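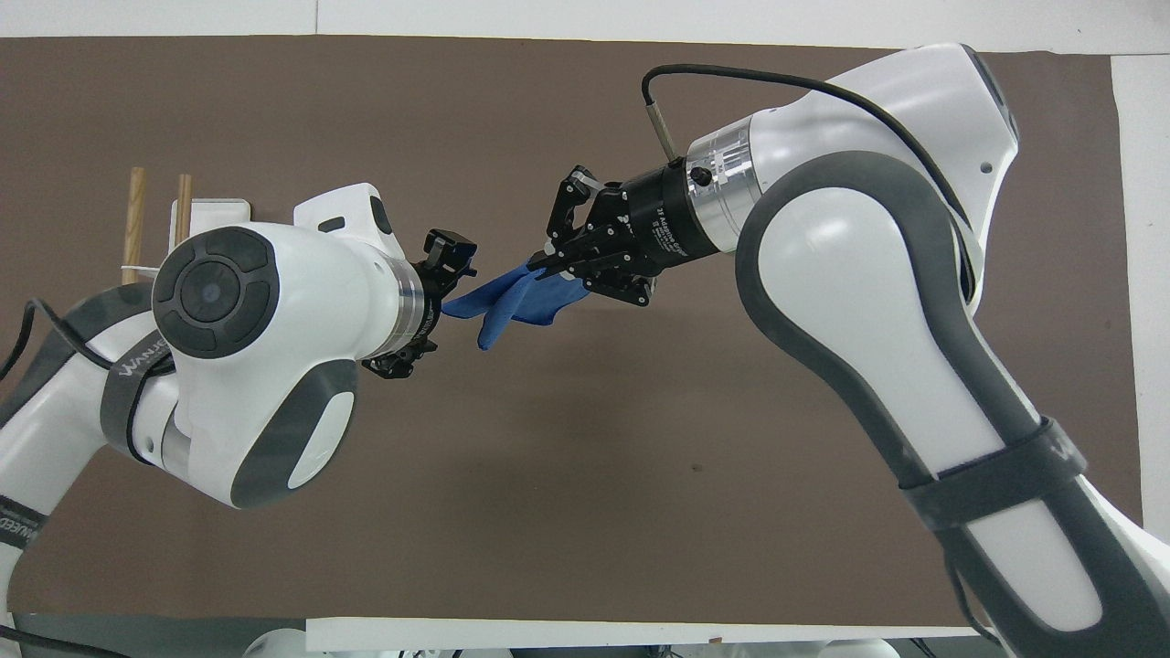
Folding a towel is the chore everybody in our group picked first when we were asked what a machine ought to be able to do by now. It sounds so easy! You pick it up, find the corners, bring them together, put it down. Then you try to write that out as steps for two arms and you see how much your own hands do without asking you. With a blue cloth stretched between two grippers, one set of fingers clamped on an end and only a small tail of fabric near the other, the question we kept coming back to is a very small one: how does the second hand know it has got hold of anything? A person feels it. An arm has to be told, or has to work it out from what its cameras see, and a drooping fold in the middle can hide exactly the bit it needs to see.

Our report for the spring module is called Can It Do the Towels Yet? and it was written by Arturo Palumbo and Yae Nakajima. We wanted to compare household chores with the same sort of work on a shop floor, and to say which ones we think a two-armed machine could take over today. We began in March with reading, then visited Dabbas, a linen hire firm in Vurnville, and after that we planned our own small trial.

What we found at Dabbas

We had imagined the laundry would be full of machines, and in one way it is. Sheets go through a long ironing and folding line called the Jindeck, and it is wonderful to watch – flat sheet in at one end, square parcel out at the other. But two people stand at the front and feed in every corner by hand. The shift leader told us they had looked at replacing that step and decided to wait. Small towels, aprons and anything with strings are still folded on tables by hand.

So the folding is done by machine and the picking up is done by people. We had expected it to be the other way round, and Yae rewrote most of our introduction on the bus home.

Why cloth is harder than a box
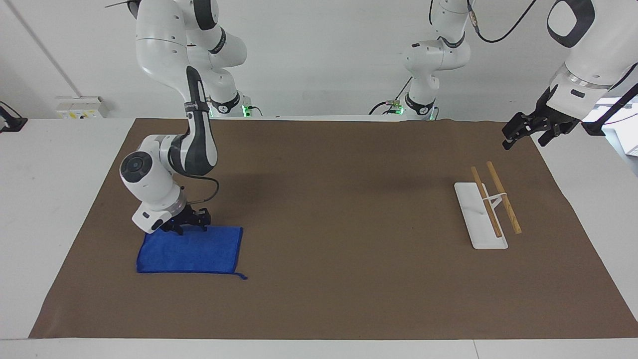 A cardboard box has the same shape every time you meet it. Cloth has no shape of its own, so each grasp changes the thing you are about to grasp next. Pinch a towel by its upper edge and lift, and the rest of it follows in a way that depends on the weave, the weight and how it was lying. Flat on a table is the kindest start you can give a machine. In a real house the towel is in a heap with a sock in it.

We also think the table itself matters more than people say. A plain, even surface makes the edges of a cloth easier to find. Our kitchen worktop at Dalten Hall is speckled grey with toast crumbs, and we would love to see how a machine copes with that.

Our own trial

As we could not programme an arm in the time we had, we made people behave a bit more like one. We asked 13 students to fold a hand towel wearing thick oven gloves, using only a pinch between thumb and fingers. Each had 30 seconds. Three of them managed a neat fold in the time. Most of the others lost a corner on the second pinch and had to start again, and several looked very cross about it.

We know this is not a fair copy of a robot. A gripper does not get bored, and it can hold still far better than a student can. But taking away touch changed the task completely, and that was the part we wanted to try for ourselves.

Where we have ended up

For the shop floor we would say yes to flat, matching items that arrive one at a time, as long as somebody deals with the muddle beforehand. For the home we would say not yet, though we are more hopeful than when we started. Arturo thinks unloading a dishwasher will come before laundry. Yae disagrees, on the grounds that a dropped towel does not break, and a slow machine working through a basket overnight would still be very welcome.

If we had another term we would repeat the glove trial with a damp towel and then a fitted sheet. We would also like to go back to Dabbas and time the people feeding the Jindeck, to find out how long one corner takes.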